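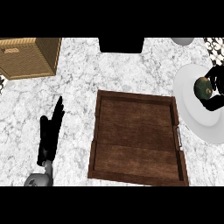

Sim kitchen, marble counter layout. Right gripper on the green fruit, left gripper open, tray empty.

September, start 9:40 a.m.

Carrying on with the fruit-to-tray task in the Skuden scene set. Goal for the day was to finish the teleop batch on the marble counter so Ankica can start a training run overnight. We got there, with some junk to clear out.

Task as written in the prompt file: "put the fruit from the plate in the tray." Right arm does the pick. Left arm is free, and the operator can park it or use it to steady the tray. Folke and I had been doing this differently, and it shows in the data. He parks the left arm beside the tray and leaves it there. I was bringing it in to touch the rim most times. Agreed at lunch that we both park it for this batch. The steadying version becomes its own task with its own prompt.

Kept 183 demos after the first pass. Threw out 6 where the fruit clipped into the plate on reset and popped up when the physics settled. Sølve thinks the collision mesh on the plate rim is too coarse and the well is being filled in. He'll rebuild it. Until then, watch the first second of each replay before you save.

Notes on the grasp. Coming in from the right with the fingers split above and below the fruit works much better than coming straight down. Top grasps tend to roll it toward the rim. I don't want to drop the top grasps altogether, as the policy will need to see a recovery or two, so I tagged the ones that slipped and were picked up again as "regrasp" and left them in.

Tray rotation is randomized per episode. Range was still set to last month's value, which is too narrow. Widened it after the morning session, so the early demos have less variety in tray angle than the later ones. Not redoing them.

The black object at the back of the counter renders as flat black with no detail at all. Could be the material, could be lighting. Doesn't affect the task but Nicanor wants it looked at before anybody uses this scene for the colour-naming prompts.

Lag on the right-hand controller again after lunch. Restarted the bridge 3 times. Demos recorded during the lag are in a separate folder, not counted above.

To do:
Sølve: plate mesh
Folke: re-record left arm parked, narrow tray angles
Me: write the steadying prompt, check the black material
Ankica: train on the kept set only, leave the lag folder out

Stopped 4:15 p.m. Scene file saved with the wider tray range as default.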